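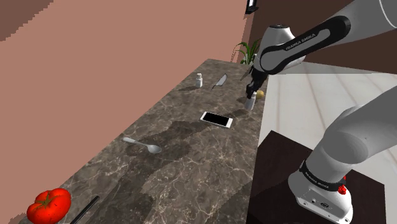
Wednesday, model room

Crown fit on the Prarnura stone, second attempt

Carried on from last week's job, the lower first molar that came back because it wouldn't seat. The dentist's note said it rocked and the bite was high on the tongue side. Took a fresh look at the old die under the loupe before doing anything else. The margin had been trimmed too hard at the back and there was a chip on the edge that I had waxed over without noticing. My mistake. The crown was made to fit the die and the die was wrong.

Poured the new impression in Prarnura at 9.40. Weighed the powder this time and used water from the bottle, not the tap. Mixed under vacuum, poured slowly from the heel on the vibrator. No bubbles on the prepared tooth. One small one on the canine, left it alone.

Left the cast in the tray until after the tea break. The last two casts in this stone were taken out early and both had soft edges. This one came away clean.

Die trimming

Marked the margin in red pencil before picking up the bur. Stopped short of the line and finished by hand with a blade. Two coats of spacer, kept clear of the margin. The bottle of Vineck spacer is getting thick and the second coat dragged a bit. Added to the order list.

Wax-up

Used the green wax. Checked it against the upper model in the Karpenko articulator. The pin on that one has slipped again, so all bites set on it since Monday's clear-out need looking at. I reset it and put tape over the screw. If you move it, please put a note on the board.

Contact on the front side was tight, eased it until the thin paper pulled through with a slight drag. Back contact fine first time.

Casting and furnace

Invested in the small ring. Brastar furnace, programme 4. It stopped partway up at 354 degrees and showed the door fault. Opened and shut the door, restarted, and it carried on from there. Same fault happened in May and was put down to the door seal. I think the seal needs replacing properly now. Ring looked sound, no cracks, so I went ahead with it.

Casting came out full. Cut the sprue, blasted, tried it on the die. It went down with light finger pressure and didn't rock. There was a small bead inside the crown near the front corner, took that off with a round bur. Margin closed all the way round under the loupe.

Still to do

Porcelain, 3 firings if the shade behaves. Shade tab is in the job box with the bite.

Ring the surgery for a new bite record, the one we have is torn on the left.

Don't throw out the old die. I want to keep it with the job sheet.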